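Chapter 6
Panels, Rails and Edges: Decorative Board in Framed Construction

6.1 Scope of the chapter

The previous chapter dealt with frames made from extruded aluminium section, and with the brackets and fasteners used to join them. A bare frame carries load but gives no working surface and closes nothing off. This chapter covers the panels that are added to it: how they are chosen, cut, supported at the edge and fixed, and how they behave after some years of use.

Three groups of panel are considered. Plain panels have a single even colour. Textured panels have a raised or brushed finish that can be felt with the hand. Patterned panels carry a printed or moulded design, most often copied from timber or stone. The methods of support are the same for all three, but the order of work differs, and a mistake made in a patterned panel is harder to hide.

Students who have not completed the exercises on squareness in Chapter 5 should do so before going on. A panel will not correct a frame that is out of square. It will either refuse to enter the frame or enter it under stress and bow.

6.2 Terms used

Face: the side of the panel intended to be seen.
Back: the opposite side, which may be unfinished.
Edge: the narrow surface left by cutting.
Rail: a length of section that runs along an edge of the panel and supports or covers it.
Slot: the groove in a rail into which a panel may be set.
Clearance: the gap deliberately left between the edge of the panel and the bottom of the slot.
Lead edge: the edge from which the pattern is set out.

The word "trim" is avoided in this book. In workshops it is used both for a rail that carries weight and for a strip that only hides a raw edge, and the two must not be confused on a drawing.

6.3 Stone patterns and their direction

A stone pattern has a direction even where it seems to have none. Veins in a marble design usually run along one main line, with thinner branches leaving it at an angle. If two panels are placed side by side with their main lines at odds, the joint is noticed at once. If the lines agree, the joint can pass unseen at normal viewing distance, although no vein crosses it exactly.

The repeat length is the distance after which a printed pattern begins again. On the Lemwood sheets used in the worked problems it is 1,062 mm. Two panels cut from the same position in successive repeats will be identical, and identical panels set next to each other look wrong in a stone pattern. The usual remedy is to turn one panel end for end. Where this would reverse the direction of the veins, the cutting position is moved along the sheet instead.

Dark grounds with pale veins call for further care. A chip on the face of a black panel shows the colour of the core, and if the core is pale the chip can be mistaken for part of the design at a distance but not close to. Joseph and Acharya recommend marking the lead edge on the back of every dark panel before the first cut (see Further Reading). The practice is followed throughout this book.

6.4 Rails at the panel edge

The rail has two duties. It holds the panel in its plane, and it protects the cut edge from knocks. A rail in bare aluminium also forms a bright line against a dark face, and the eye reads that line before it reads the pattern. Any error in its straightness is therefore easily seen. 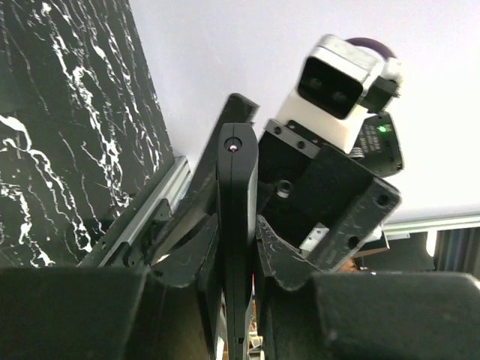
Clearance in the slot must allow for movement of the panel. For a panel 1,000 mm wide in the Kivmont system, a total clearance of 8 mm is shared equally between the two sides. The panel must not be pushed hard against one side during fixing, as all the movement will then be taken up at the other and the edge may leave the slot.

Where the rail lies on the face of the panel and not around its edge, it is fixed through from the back. Fixings are placed 130 mm apart and are tightened from the middle of the rail outwards. Tightening from both ends towards the middle traps any slight bow in the panel and holds it there.

Cut ends of rail should be filed and wiped before assembly. Loose metal filings left in a slot will scratch the face as the panel slides in, and on a polished dark finish such scratches cannot be removed.

6.5 Order of work

The following order is assumed in the remaining sections.

1. Check the frame for square by measuring both diagonals.
2. Mark the lead edge and the direction of the pattern on the back of each panel.
3. Cut the panels, face side as directed by the type of saw (Table 6.2).
4. Seal the cut edges and leave them to dry.
5. Fit the lower rail and one side rail.
6. Slide the panel into place and set the clearance with spacers.
7. Fit the remaining rails and withdraw the spacers.
8. Remove the protective film.

The film is left on until the last step, but it must be lifted back from the edges before step 5. Film caught under a rail tears when pulled and leaves a ragged strip which can only be cleared by taking the rail off again.

Section 6.6 applies this order to a single panel in a four-sided frame. Section 6.7 extends it to the Skullau joint, in which two panels share one rail.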